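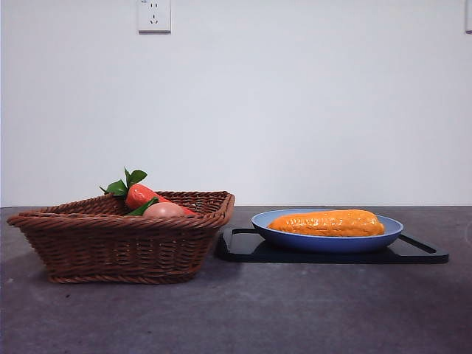
My sister wanted to know what I was charging for the corn.

I told her the corn was the special. She said that in her day the special came with a price, and my niece, who was four and owned the restaurant, turned around at the counter and gave us both the look she kept for customers who talk during the ordering.

"It costs 3000," she said.

"3000 what?" my sister asked.

"It costs 3000 and you have to say please."

I was the waiter. I had come to Ratport for a long weekend to help with the move, which I had pictured as carrying a lamp from one room to another and being thanked for it. By the second morning I had been hired, trained and twice reprimanded. The carrot and the potato were in the basket, which was the pantry. The corn was in the blue dish, and the dish was on the black tray, and the tray was my responsibility, as I had been told in a voice that carried.

The rest of the kitchen was in boxes. My sister had hired a firm called Nikzad to do the packing, and Nikzad had packed everything with great thoroughness, including the can opener, the coffee and the list that said which box the coffee was in. They had numbered the boxes. Where the numbers began was anyone's guess. The one I was sitting on was 948.

"I'll have the soup," my sister said.

The owner considered this. "There's no soup."

"It's a restaurant. There must be soup."

"You can have the corn."

"What else is there?"

"Carrot," said my niece, "but it's for tomorrow."

My sister looked at me over the top of her phone, where she was on hold with Cedex about the electricity at the new place. She had been on hold for thirty minutes. The music was a flute. Every so often a man broke in to say that her call was important, and the flute came back sounding less sure of it.

"And the potato?" she asked.

"The potato is resting."

I knew how it felt. I carried the tray to the customer, which meant turning around, and she thanked me and asked whether the corn was local. I said it had come from the basket. This was apparently the wrong answer. The owner took me aside, over by the refrigerator, and explained that I wasn't to tell people where things came from. I apologized. She said I could have one more chance and then I would have to be the dishwasher.

My sister pretended to eat the corn. She did it properly, I'll say that for her, left to right like a typewriter, with the phone clamped under her chin and the flute going. She had lived in that house for nine years, five of them with a husband, and in all that time I had never once seen her sit down to eat in the kitchen.

"Very good," she said. "Really very good. Could I get the rest to go?"

"We don't do to go," my niece said. Then she looked at the boxes stacked to the window – really looked, the way you look at a thing when you've just heard what you said about it. "Are we bringing the restaurant?"

"Yes," said my sister.

"All of it?"

"The whole thing. It goes in the car with us. Nikzad doesn't get to touch it."

"And him?"

They both turned to me. The flute stopped, and a woman at Cedex said hello, and could she have the account number please. My sister held up one finger to her daughter and began hunting for a piece of paper that was, without any doubt, in a box.

"He can come," my niece decided, handing me back the tray. "But he has to start at the bottom."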